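Section 4. Preparing Your Logo Files for the Rekent Brand Portal

Before You Start

The portal accepts one master logo and up to four alternate versions for each organization. Everything else the portal makes for you (web icons, letterhead headers, social profile images) is built from those files, so it pays to get them right before you upload.

You will need:

The final logo in a vector format, SVG or PDF
The color values for every color in the logo
The names of the fonts used in the logo and in your printed materials
An account with Editor or Owner rights

If your designer gave you only a JPG or PNG, ask for the vector original. The portal will take a PNG as a temporary master, but it will not make print files from one.
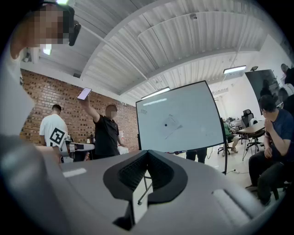 Rekent Brand Portal Set-up Guide, Volume 2

4.1 Cleaning Up the Artwork

Work on a copy. Keep the designer's original somewhere safe and do not rename it.

1. Open the copy in your drawing program.

2. Delete any hidden layers, guides, sketches and unused artboards. The portal reads hidden layers and may include them in the preview.

3. Select all text and convert it to outlines. In some programs this command is called Create Outlines, in others Convert to Curves or Object to Path.

4. Convert strokes to filled shapes. Strokes that are left live can get thicker or thinner when the logo is resized.

5. Merge overlapping shapes of the same color.

6. Release any clipping masks that are no longer needed. If a mask is part of the design, leave it in place and check the preview carefully in step 4.4.

7. Set the artboard to fit the artwork exactly, with no margin. The portal adds clear space on its own.

8. Save the file as a plain SVG.

Caution: Once text has been converted to outlines it can't be edited as text. If you think the name or tagline might change, keep a second copy with live text.

Note: Gradients are supported in the master logo. They are not supported in the one-color version, and they are dropped without a warning message. Draw the one-color version with flat shapes only.

4.2 Naming the Files

The portal sorts files by name. A file with a name it doesn't understand goes into the Unsorted folder and will not be used for templates.

Use this pattern:

organization_version_color.svg

For version, use one of these words: primary, stacked, symbol, wordmark.

For color, use one of these words: full, black, white.

A bakery called Sproģis would name its main logo like this:

sprogis_primary_full.svg

Leave accents and special letters out of file names. The organization name shown on screen is set separately under Account, Display Name, and there you can type it with every accent it needs.

Do not put dates or the word "final" in the file name. The portal keeps its own version history. If you upload a new file with the same name, the old one moves to the history and can be brought back at any time.

4.3 Entering Your Colors

1. Go to Brand, Colors.

2. Click Add Color.

3. Type a name for the color. Use something your staff will recognize, such as "Dark blue" or "Sign green." The name appears in every template menu.

4. Enter the hex value. This is the value used on screen.

5. Enter the CMYK values. If you leave these blank the portal will work them out from the hex value, and the printed color may look dull next to what you see on screen.

6. Enter the spot color number, if your logo has one. This field is optional.

7. Set the role: Main, Accent, Text or Background.

8. Click Save, and repeat for each color.

You can have only one Main color and one Text color. There is no limit on Accent colors, but the template menus show the first four and put the rest under More.

Caution: Do not copy color values from a screenshot. Screenshots pick up the color settings of the display. Take the values from the designer's file or from a printed style sheet.

If the logo file contains a color that isn't on your list, the portal shows a yellow triangle beside the file name. The usual reason is a near match left over from an earlier draft – two blacks, for instance, or a white that is very slightly gray. Fix it in the drawing program and upload the file again.

4.4 Uploading and Checking the Preview

1. Go to Brand, Logos.

2. Drag the files into the upload area, or click Browse. You can upload all the versions together.

3. Wait for the green bar to fill. Large files with a lot of detail take longer.

4. Click the master logo to open the preview.

5. Look at the logo at each of the sizes shown. At the smallest size, check that thin lines hold up and that small counters in the letters have not filled in.

6. Switch the background from white to black, then to your Main color.

7. If everything looks right, click Approve. If not, click Return, and the file will be marked as a draft.

Only approved files appear in templates. An Editor can approve alternates, but the master logo has to be approved by an Owner.

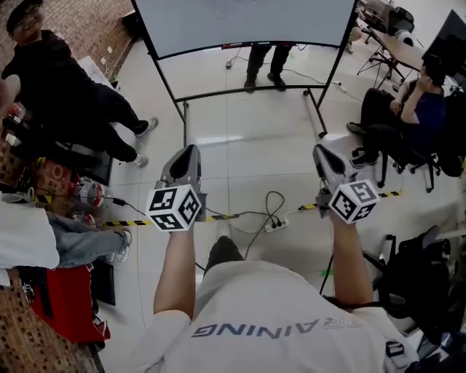 After approval the portal builds the derived files. A small gear turns next to the logo while this is going on. You can leave the page or sign out and the work will carry on. When the gear disappears, open the Downloads tab and you will find a folder for screen use and a folder for print.

Note: The print folder contains CMYK PDFs. Some sign shops and embroidery shops ask for other formats. Send them the vector master and let them convert it themselves.

4.5 Setting Clear Space and Minimum Size

Clear space is the empty area kept around the logo so that text and other graphics don't crowd it. The default is the height of the tallest letter in the wordmark. If there is no wordmark, the default is a quarter of the height of the symbol.

To change it:

1. Open the approved logo and click Spacing.

2. Drag any edge of the dotted box. All the edges move together. To move one edge alone, click the lock icon first.

3. Click Apply to All Versions, or Apply to This Version Only.

Minimum size is set on the same page. Enter one value for print and one for screen. When someone tries to place the logo smaller than this in a template, the portal swaps in the symbol version. If there is no symbol version it blocks the change and shows a message.

We suggest a symbol version for any logo with a tagline. Taglines are the first thing to become unreadable.

4.6 Adding Fonts

The portal comes with over 900 typefaces that are cleared for use in templates. Rudis and Tastetti are the defaults for headings and body text, and you can replace either one.

1. Go to Brand, Type.

2. Click Replace next to Headings or Body.

3. Search by name, or click Upload to add your own font file.

4. If you upload a font, tick the box to confirm that your license covers web and document use.

5. Choose the weights you want to offer. Two is enough for most organizations.

Caution: A desktop font license often does not cover web use. Check with the seller before you tick the box. Rekent does not check licenses for you.

If a font has no accented letters, the portal fills in the missing ones from the default body font. The mix is easy to spot in headings. Type your display name in the test field before you save, along with any place names you use often.

4.7 Common Problems

The logo looks blurry in the preview.
The file probably has a bitmap image inside it. Open the SVG in your drawing program and look for an embedded picture. It has to be redrawn or traced.

The logo is very small with a lot of empty room around it.
The artboard was not fitted to the artwork. Go back to 4.1, step 7.

Letters are missing or have changed shape.
The text was not converted to outlines. Go back to 4.1, step 3.

The white version can't be seen.
Change the preview background. If the logo is still missing, the white shapes may have been saved with no fill.

The file is stuck in Unsorted.
Check the spelling of the version and color words. Capital letters are fine, spaces are not.

The old logo still shows in a template.
Templates that someone has open are not updated until they are closed. Ask the person to save and reopen. PDFs that were already exported don't change and have to be exported again.

The Approve button is gray.
You are signed in as a Viewer, or as an Editor trying to approve the master. An Owner can change your rights under Account, People.

Section last revised 2023-07-13. Template set-up continues in Section 5.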